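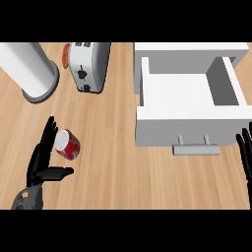 A simulated kitchen task used in the Navard trial, with a can near one gripper and a drawer open. Image: Navard

Household robots are getting better at tidying a bench, but they are still a long way from being left alone to do it, according to results released on Saturday by robotics company Navard.

The company ran its two-armed robot program through 1000 attempts at simple kitchen chores, all of them in computer simulation. The jobs included picking up a drink can, putting it in a drawer and pushing the drawer shut.

The program finished the full job in 67 per cent of attempts. When the can started on its side, the rate fell to 54 per cent.

"A can that's standing up is a fairly easy grab," said Everett Fitzsimmons, who led the trial. "Once it's lying down the fingers have to come in at the right angle, and a small bump can send it rolling."

Closing the drawer caused fewer problems. Most failed runs ended before the can had left the bench.

Navard plans to repeat 12 of the chores on real machines in July at its Illavar workshop. Mr Fitzsimmons said he expected the scores to drop, as real benches have crumbs, glare and uneven surfaces that the simulation leaves out.

Amos Alcantara, who manages the Flenen chain of homewares stores, is following the work with an eye to restocking shelves after hours. He said he would not buy at the current success rate.

"If one in three items ends up on the floor, I've still got to roster someone on to pick it up," he said.

A rival system from Brabec is due to be tested on the same set of chores later this year.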